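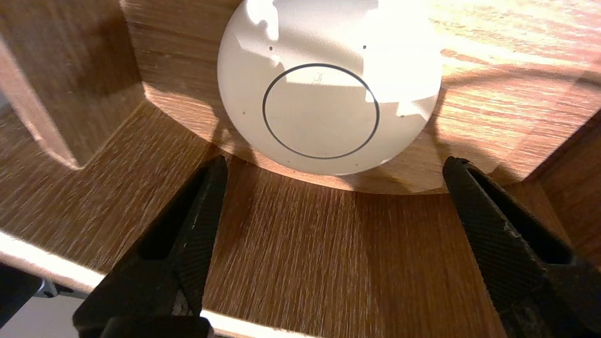 Rorside: Gästezimmer bekommen neue Nachttische — und behalten das Telefon mit Schnur

Im Gästehaus Ibarra in Rorside ist im April die zweite Etage fertig geworden, und wer die Zimmer noch von früher kennt, darf sich freuen! Alle 21 Räume haben neue Beistelltische aus hellem Holz erhalten, rund, mit einem hochgezogenen Rand wie bei einem Tablett. Da rollt nachts keine Lesebrille mehr auf den Boden, und die schöne Maserung kommt auch noch zur Geltung.

Gebaut hat die Tische die Werkstatt Gotine, ein Zweimannbetrieb am Ortsrand. »Wir haben lange am Rand gefeilt, im wahrsten Sinne«, erzählt Margus Sakalauskas, der die Serie entworfen hat. Die Tische stehen in der Ecke neben dem Kopfteil des Bettes, das mit grauem Stoff bezogen ist.
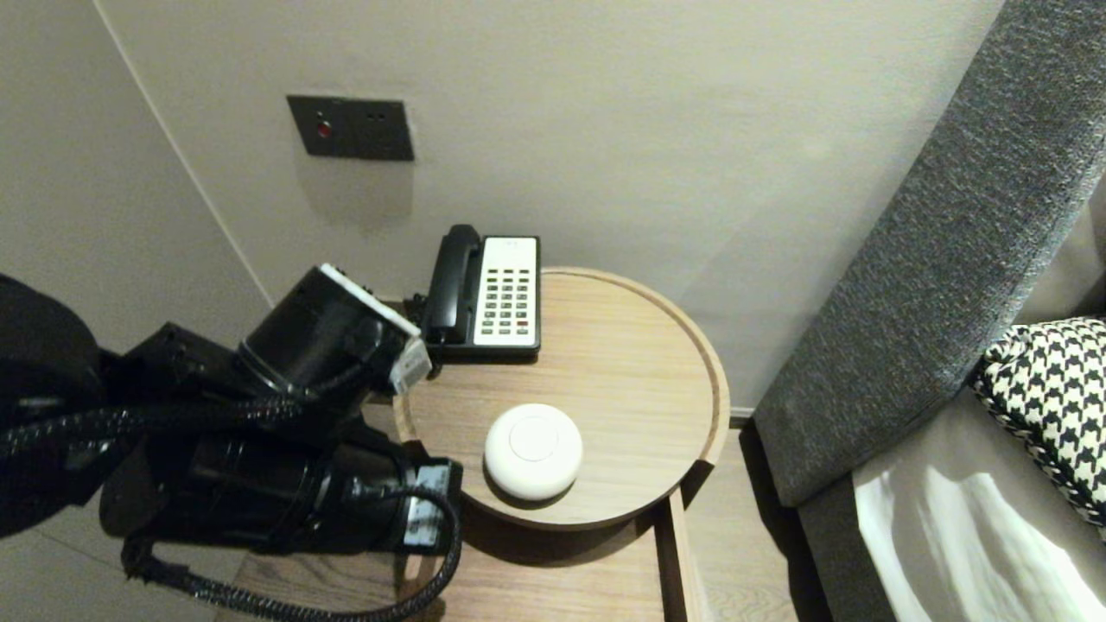
Für die Betreiberin Yareli Huerta war von Anfang an klar, dass auch das Tischtelefon bleibt. Schwarzer Hörer, helles Tastenfeld, geringelte Schnur — viele Stammgäste hätten ausdrücklich danach gefragt. »Manche rufen abends nur unten an, um gute Nacht zu sagen«, sagt sie und lacht. Ihr Bruder Aurelio hat im Winter sämtliche Leitungen durchgemessen und 50 Meter Kabel ersetzt. Jetzt klingelt es wieder in jedem Zimmer, und zwar herrlich laut.

Auch bei den Textilien hat sich das Haus etwas getraut: Zu den dunkelgrauen Kopfteilen gibt es Kissen mit schwarz-weißem Hahnentrittmuster, dazu den warmen braunen Holzboden. Das sieht richtig gut aus und bleibt trotzdem gemütlich.

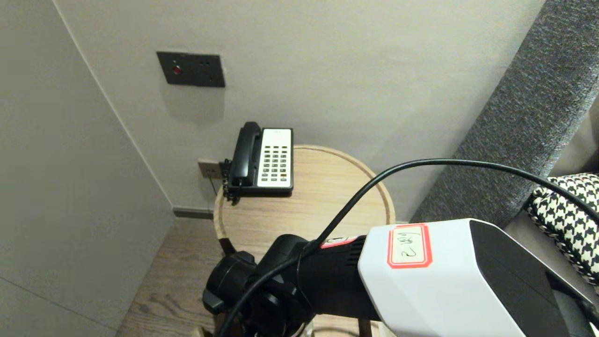
Offene Türen und Tische zum Mitnehmen

Am letzten Wochenende im April kann die Etage von 14 bis 18 Uhr besichtigt werden, der Eintritt ist frei. Margus Sakalauskas bringt Holzmuster mit und zeigt, wie der Tischrand entsteht. Einzelne Beistelltische lassen sich bei Gotine auch für zu Hause bestellen, sie kosten 289 Euro. Für Kaffee und Kuchen sorgt Crisóforo Cortés aus der Hausküche — sein Mandelkuchen ist in Rorside längst kein Geheimtipp mehr. Der Eingang liegt auf der Gartenseite.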